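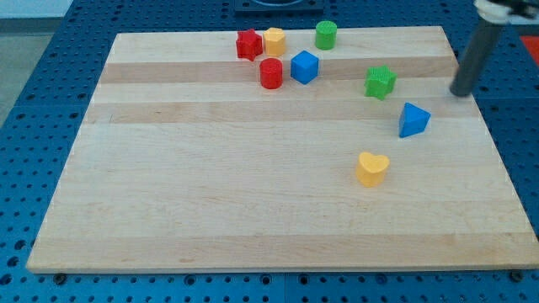 The block board on the test bench at Urnell, with the pushing arm at top right.

The engineer who runs the bench would like it known that the arm has never hurt anyone. "It hurt a table," she says. "The table has recovered."

We are talking in a room at Urnell's Brokton site, a short walk from the coffee machine and a shorter one from the emergency stop, which has recently been moved. The old spot was behind the arm. To hit the button you had to lean past the thing you wanted to stop, a layout that had passed two reviews and bothered no one until one afternoon in May.

The work itself is about as menacing as a nursery. An arm with a blunt rod on the end slides colored blocks around a wooden board: star to the left, heart next to the cube, that sort of thing. It does not pick anything up. The software, called Lumach, looks at the board, decides where the rod should go, and goes there. By May it had done this for long enough that people had started eating lunch next to it.

"It's very soothing," she says. "I think that was part of the problem."

What happened was simple, and took three days to understand. Lumach keeps a number for how high the top of the board is, and the rod travels just above it. That morning someone had swapped the usual board for a thinner one and updated the number. In the afternoon the thicker board went back. The number did not.

So the rod came down to where the surface would have been, and found wood in the way.

"You'd expect it to stop," I say.

"You would," she says. "I did."

The arm does have a force limit, meant to halt it when it pushes against something that won't move. The limit was on. It had also been raised, weeks earlier, after a run of false stops in which the arm would nudge a block, feel a bit of friction and give up in what she calls "a sulk." Whoever raised it meant to put it back after the demo. The demo was for Sales, who were delighted.

With the limit that high, the arm leaned on the board. Then it tried to push a block sideways while still leaning. The board lifted at one corner, two fasteners came out, and a cylinder left the table at a speed she declines to estimate. They found it under a radiator.

"The log is my favorite part," she says, and turns her screen around. There are 226 lines for that run. The arm's complaint about unexpected load appears on line 196, filed as a notice, in gray, between a message about lighting and a message about disk space. The remaining lines report good progress.

Was anyone near it? She takes her time with this one. A colleague had been resetting blocks by hand a minute before. The rule was that you paused the arm before reaching in, and he had, and then he had stepped back and let it go again. "So the rule worked," she says. "I don't want to take too much comfort from that. The rule was a sheet of paper taped to a monitor."

I ask what it would have done to a hand. Bruised it badly, she thinks, perhaps broken a finger. The arm is small and it isn't fast. "But it's strong enough to pull hardware out of a table, and people look at the blocks. They see a yellow heart and they relax."

The fixes are not glamorous. The arm now touches the board gently before each session and measures the height for itself. The force limit can still be raised, but it drops back overnight without asking. An unexpected load stops the run, and the message is red. Nobody reaches over the board unless the arm's drive power is off, and there's a switch for that at the front edge where a person would stand.

The false stops have come back, of course. The arm sulks perhaps twice an hour, and someone has to get up and restart it. Sales has asked whether this could be improved before the next visit.

"I said yes," she says. "They can bring a chair and press the button themselves."

Since the changes went in, the bench has logged 3,000 pushes. I ask whether she trusts it now. She says she trusts the switch. Then she asks me to move my coffee, which I have put down on the wrong side of the yellow tape.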